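Section 2: Hanging a woven wall panel on the Pluvberg rail

Applies to the Clisura and Somboon panels with a sewn sleeve along the top edge. Panels with loops or tabs use the Ekuncombe rod, and none of the steps below will help you with those.

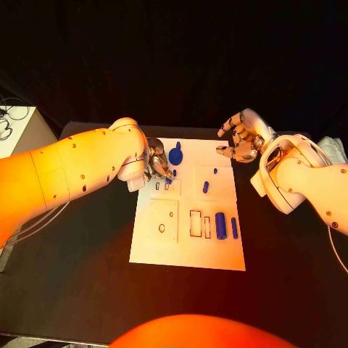 Reading time: 3 minutes

The package says the rail goes up "in moments, on any wall." We doubt it. We have put up enough of them to know that old plaster is a different job from drywall, and the adhesive strips in the box are fine for a calendar. Throw them in a drawer and use the screws.

What you need: the rail, the end caps, the screws and anchors from the bag, a pencil, a level, a drill, and a second person for step 6.

1. Lay the panel face down on a clean sheet overnight. Sellers like to say that fold lines drop out on their own after hanging. Some do. The deep ones were still in our sample when we took it down in June.

2. Measure the sleeve yourself. The label on our Somboon said 50 inches and the sleeve did not agree with it. Cut nothing until you have your own number.

3. Slide the rail into the sleeve from the left, flat side toward the wall. 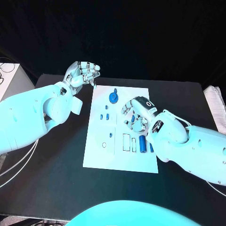

The sleeve is lined on the Clisura and unlined on the Somboon, and the rail likes to catch where the lining is stitched down. Pushing harder tears the lining. Slip one hand under the fabric and walk the rail along with your fingertips. Keep the hand the way the open one in the picture is held, slightly cupped, fingers curling gently downward and the thumb tucked beneath, and the cloth will ride over your knuckles without bunching. When the rail shows at the far end, stop and fit the cap.

CAUTION: Take off rings and watches before step 3. A pulled thread in a jacquard weave runs a long way.

4. Mark the wall. The printed guide wants the center of the panel at "eye level," and never says whose. Ginevra Cattaneo, who wrote the first version of this section, set hers while standing and regretted it every time she sat down. If the panel goes over a couch, sit on the couch and have someone else hold the pencil.

5. Drill, set the anchors, and screw the brackets in until they stop turning by hand. Check the level on the brackets and again on the rail. Don't go by the ceiling line in an older house.
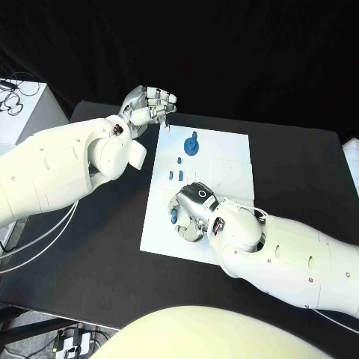 Fig. 3. Left hand raised over the top-left corner of the board, black curtain behind.

6. Lift the rail with one person at each end and drop it into both brackets together. One end at a time bends the bracket lip.

NOTE: The "invisible" bracket is gray and can be seen from the side. Ulla Tikkanen painted hers to match the wall, and that worked better than the cover strip sold separately.

7. Leave the panel alone for a day, then look at the bottom hem. A slight wave is normal in cotton. If one corner hangs low, move the rail in the sleeve before you blame the wall.

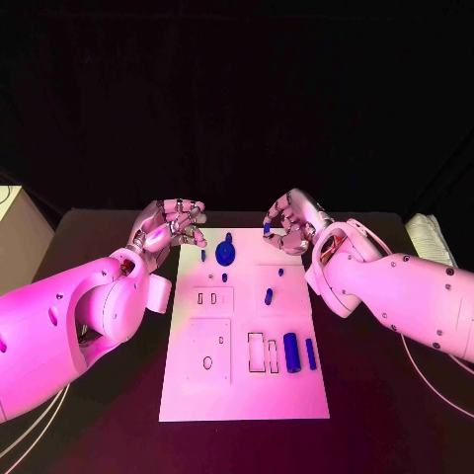
Fig. 4. Hands meeting above the far end of the board, pink light.

CAUTION: Do not steam the panel while it hangs. The care card allows it, the dye on our red sample did not.

Section last revised August 25, 2020. For weights added to the bottom hem, go to Section 3.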